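Two arms, one tray and a great many car keys

January 21, 2024

So I've finally had a proper go with the Mutenix twin-arm kit, the one I've been banging on about since September. Jade Fehr got hers before me and kept sending messages that were mostly capital letters, which didn't help my patience at all. It's the desktop set: two arms, grippers, a little board for each, and a front rail to bolt the whole lot to. I paid 719 for it, delivery included (the website says 700, and then you get to the basket).

I wanted a sorting job that wasn't coloured blocks. Everybody does coloured blocks! Car keys are much nastier. They're shiny and rounded and they slide, and no two makers seem to agree on what shape a key ought to be.
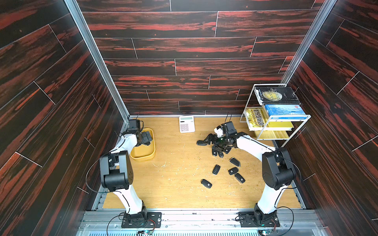
Putting it together took me most of an evening, and the rail was the fiddly bit. Colton Fraser told me to bolt both arms down before touching any of the wiring, and I ignored him, and I undid it all again. Once they're up you do need to think about who reaches what. I've given the left arm the yellow tray and the right arm the keys, with a calculator lying between the two over by the back wall, and there's enough floor left over that I don't worry much about elbows. The reach is better than I expected for something this size. My one moan is the cables, which hang off the arms in big loops, and I'd have liked a few clips in the box.

The software is called Pedum and it's a bit of a mixed bag. Teaching a move is lovely – you guide the arm through it, press save, and play it back. Naming your moves and finding them again is much less lovely. I've already got one called "pick new new" and I couldn't tell you what it does. Jolanta Wasilewska, who has been very patient with my emails, says folders are coming in the next update.
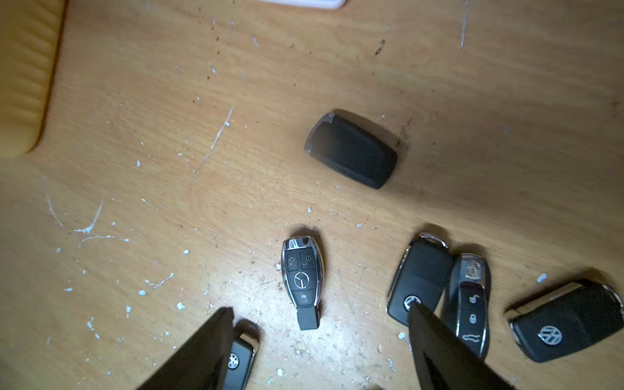 There's also a speed setting that goes up to 7, and I'd stay at 2 until you know what you're doing. At the top end it's quick and rather noisy, and I jumped the first time. At 2 it's calm enough to drink a cup of tea next to, and you get time to see a bad approach coming and stop it.

What would I change? A printed manual, please, with pictures. The PDF is fine but I never have a hand free to scroll. I'd also like softer finger pads as an extra, and Timothée Poulain reckons the Caron ones can be made to fit with a bit of filing, so I may try that next month if I'm feeling brave.

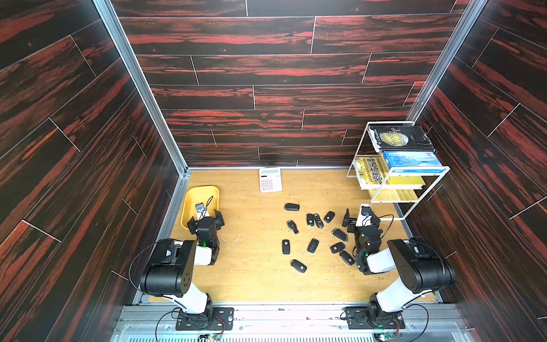

A key in the tray on the left, and the right-hand gripper in among the rest.

Would I buy it again? Yes, I think so, though I'd look hard at the Rekwood set first if you only want the one arm. Sylvie McIntyre has asked to borrow mine for a weekend and I've said maybe. If you've got the same kit and you've found a tidy way to deal with those cables, do leave me a comment!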